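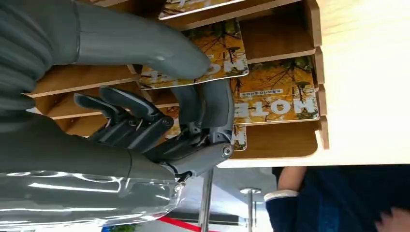
Drita Đorđević asks whether anyone can explain what is going on with Havlíček leaving Peletti Nights, because she has read four different versions and none of them agree.

Hi everybody! I have watched this show since the very first season (my sister got me into it) and I am so confused. Last week one of the gossip pages said Havlíček walked out over money. Then I saw a post saying he was fired after that awful dinner with Indero, and now people are saying it's all for ratings and he'll be back in December. Did he or didn't he? And is the reunion still happening? I already took the evening off for it, so I'd really love to know!
Drita Đorđević
5 September 2019

Duto_fan238
Hi Drita, and welcome! I've been following this a little too closely, so let me try. He hasn't been fired, at least not as far as anyone has said out loud. What he put up on his own page was that he was "stepping back from filming for a while," and then he took it down the same evening, and that's when all the rumors took off. The money story comes from one blog that gave no source, and every other page copied it almost word for word, right down to the typo in the second paragraph. As for the dinner, I went back and rewatched it, and he leaves the table on his own. Indero is the one who gets asked to go outside and cool off, so people are mixing the two of them up. The reunion was still on the network's schedule when I checked this morning, with his name on the cast list. I'd keep your evening off if I were you! If they do cut him, my guess is we'll hear about it in the preview clip, because they love to show an empty chair.

marlow716
Fake. They do this every season. Indero "quit" twice and she's still in the opening credits. Don't believe any of it.

PorchLightPam
I mostly agree with the first reply, but I'd add that the December thing is real, sort of. There's a holiday special planned, and he mentioned it himself in a fan chat back before all this started, so somebody has probably dug that up and decided it means a big comeback. It could just be old footage, too, they did that with the wedding episode and I was so mad. There is a long thread in the cast section, more than 400 replies now, but skip to the last 20 or you'll be reading arguments about the dog all night. Enjoy the reunion, Drita, and come back and tell us what you thought!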